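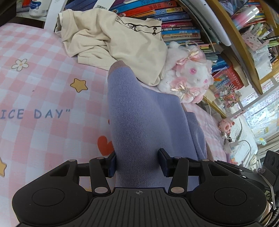
4.3 留着不穿的毛衣：访谈里冒出来的一类衣服

上一节讲的是衣服怎么离开一个家，这一节我想聊聊那些赖着不走的。说实话，写提纲的时候压根没有这一节，当时我和Naveed Soomro的想法很简单：一件衣服要么在穿，要么准备处理掉，中间顶多有个“换季收起来”的状态。结果在Jondell跑完头一轮入户访谈，我们俩坐在回程的车上翻笔记，发现受访者聊得最起劲的偏偏都是那些既不穿也不扔的衣服，而且针织衫出现得特别勤。于是我们把编码表改了，多加了一个类别，名字起得很土，就叫“留着”。

先交代一下材料。这一节用到的记录来自7户人家，登记在册的衣物共599件，全部由受访者自己从柜子里、箱子里、床底下拿出来，摊在床上或者沙发上，一边摊一边讲。我们没有规定顺序，也没有规定什么算衣服（有一位把围裙算进来了，有一位死活不肯算袜子），所以这个总数只能当成“受访者愿意讲一讲的衣物”来看，跟一户人家实际拥有多少衣服是两码事。第3章已经讲过这个限制，我在这儿再啰嗦一遍，是怕有人跳着读。

“留着”的判定标准我们改过几稿。最早的写法是“过去一个穿衣季没有上过身，且本人没有处理计划”，试编的时候马上就卡住了，什么叫处理计划呢？有人说“等我妹妹来了问问她要不要”，这个妹妹一直没来；有人说“打算拆了重织”，可家里连一副织针都没有。Usman Usmani主张把这类话都算作有计划，理由是受访者自己认这个账，我们不该替人家下判断。我不太同意，因为照这么算，“留着”这一类几乎就空了。最后的折中办法是看有没有动作：装了袋、挪了位置、拍了照发给别人，都算动作，光说不算。这个标准肯定粗，但两个人分别编码的时候吵架明显变少了，我觉得值。

接下来是针织衫为什么这么突出。我自己的第一反应是贵，毛衣嘛，买的时候心疼，扔的时候更心疼。可是把受访者的原话一条一条摆出来看，提到价钱的并不多，提到手感的倒是一大堆：“软”“扎”“有分量”“洗完更厚了”。有位受访者住在Gonon路，退休前在Satti印染厂管仓库，她讲一件开衫讲了快一顿饭的工夫，从头到尾没说过它多少钱，说的全是领口那一圈罗纹怎么松的，她又怎么拿线把它收紧，收紧了又嫌勒，再放开。她管这个叫“跟它较劲”。我在笔记旁边画了个大大的星号，后来这三个字成了我们内部讨论的口头禅，凡是碰到反复修改又不穿的衣服，就说它属于“较劲型”。

罗纹这个细节值得多讲两句。针织衣物的下摆、袖口、领口常用罗纹组织，弹性好，也正因为总在拉伸，往往是受访者最先注意到变化的地方。图2里那件淡紫色的针织衣物也有罗纹边，我们讨论手感的时候常拿这类边口当话头。在访谈里，受访者拿起一件毛衣，手很自然地就往边上去，捏一捏，拉一拉，然后才开口说这件衣服怎么样。Naveed后来专门回去听录音，想知道大家是先讲故事还是先讲状况，他的印象是针织类多半先讲状况（松了、起球了、缩了），梭织的衬衫裙子多半先讲场合（谁的婚礼、哪次面试）。这只是印象，我们没有做检验，样本也撑不起检验，但我觉得很有意思，写出来给后面的人当个线索吧！

放在哪儿也很说明问题。“在穿”的衣服位置都差不多，伸手就能够到；“准备处理”的衣服也好找，门口、走廊、后备箱。唯独“留着”的衣服五花八门，有压在冬被中间的，有塞在空行李箱里的，还有一户专门给它们留了一层柜子，平时不开。我问那户的男主人，既然不穿，为什么占着一层这么好拿的地方？他想了半天，说放远了就真的不会再穿了。这句话我前前后后琢磨了很久。按我们原来的框架，位置是使用频率的结果，穿得多就放得近；照他的说法却是反过来的，放得近是为了给“还会穿”留个余地。有位审稿人读过初稿以后建议我们画一张流向图，把衣服从这里到那里的路径都标上箭头，我试着画了，画到“留着”这一格就画不下去，箭头两头都有，还有绕圈的，最后那张图放进了附录，正文里就不折腾读者了。 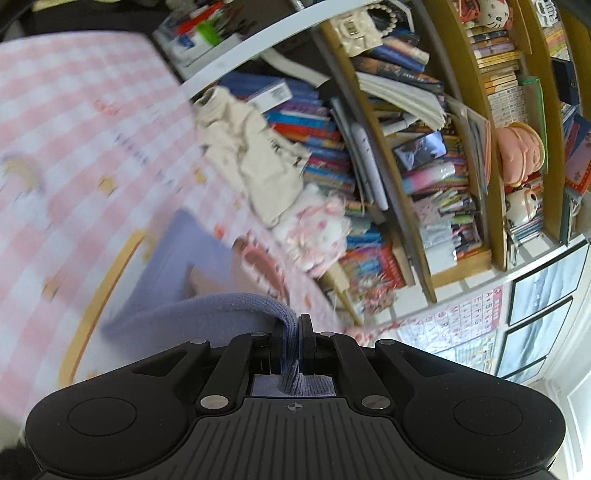

还有一个绕不开的因素是别人。“留着”的衣服里，由别人织的、送的、传下来的，一共有20多件，受访者讲起它们的口气跟讲自己买的明显不同，主语会变。自己买的，说“我那时候喜欢”；别人织的，说“她织的时候线不够了，所以这截颜色深一点”。注意后面这句，讲的是制作过程，而讲的人多半没在旁边看着，是听来的，甚至是自己猜的。我起初想把这些统统归到“纪念物”下面，文献里现成的概念，省事。可Usman提醒我，纪念物一般是收好不动的，而这些毛衣会被拿出来晒，会被试穿，会被问“你看我现在还穿得下吗”，然后再叠回去。他建议单独描述这个“拿出来又放回去”的动作，我照办了，并且越写越觉得他是对的。

为了弄清楚这个动作多久发生一次，我们请其中2户用Prurkex做了整理日记。Prurkex是我们组里自己搭的一个小程序，界面难看，但好处是只问一句话：今天动过哪件不穿的衣服？受访者可以打字，可以录音，也可以什么都不填。日记从2月开始，赶上当地换季前后，所以动衣服的机会本来就多，这一点会把频率往高处拉，读的时候请打个折。日记里的记录大多很短，“晒了一下”“给女儿看了”“找围巾翻出来的”。最后这种我特别喜欢，因为受访者在入户访谈时几乎不会提到它：衣服被碰到，纯粹是因为找别的东西。有一条语音里，受访者本来在抱怨围巾找不着，说着说着就讲起那件毛衣的扣子是从另一件大衣上拆下来的，围巾的事再也没提。

这就带出一个方法上的问题，我不想藏着。入户访谈要求人家把衣服都摊开，等于由我们制造了一次“拿出来”。受访者在这种场合下讲的话，跟翻箱子时偶然碰到衣服的反应，很可能不一样。坐在床边被人问“这件您为什么留着”，谁都会想给个像样的理由，于是理由就来了：有感情、料子好、以后也许用得上。日记里没人给理由，只有动作。我们在编码的时候把这两种材料分开存放，引用时也都标了来源，没有混在一起算。Naveed觉得应该更进一步，干脆把访谈里的理由整个降为背景材料；我舍不得，理由虽然是现编的，编的方式本身也能告诉我们一些东西，比如几乎所有人都会用到“料子好”，哪怕说完紧接着就抱怨它起球。

至于“以后也许用得上”，我原来当它是客套话，后来发现里面还能细分。一种是等身体变（瘦下来、怀孕结束、肩膀不疼了），一种是等人（孩子长大、亲戚来），还有一种是等手艺，也就是前面说的拆了重织、学会补洞、找到配色的线。等手艺这一种在针织衫里尤其多，我猜跟针织物能拆这个特点有关系，一根线拉到底，理论上总还能变成别的东西。衬衫就没有人跟我讲过要拆了重做。住在Gonon路的那位老人家抽屉里有好几团拆下来的旧线，绕得整整齐齐，她说有一团是预备补那件开衫袖子的。我问什么时候补，她说等天凉一点，坐得住。

按照我们“看动作”的标准，绕好的线团算不算动作呢？这件事我们又争了一个下午。如果算，开衫就得从“留着”挪到“修补中”，可修补中那一类我们原本要求有明确的开始时间，她没有。最后还是把它放在“留着”，在备注栏里写明有备线。类似的情况后来又碰到过，处理办法都一样，附录里的编码表单列了一栏，读者如果不同意我们的分法，可以照着备注自己重新归类，下一节讨论传递和转赠时，用的也是这张表。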